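Robot club: the home tasks begin

Since July the Brunudo student club has been working on its new project, teaching a robot arm to tidy a bedroom. Before the arm can learn, our members must do the work by hand with the gripper, again and again. The goal is 500 recordings, and each member is asked to bring 30.

Lavanya Varghese leads the cloth group. She says that soft things are the most difficult, as they never lie the same way two times.
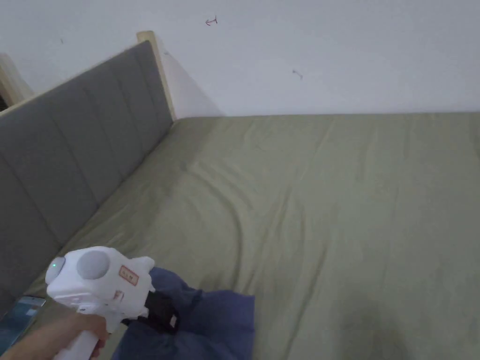
Gripper practice with a navy cloth on the bed.

New members are welcome. Please write to Chi-keung Fu if you want to join the cloth group.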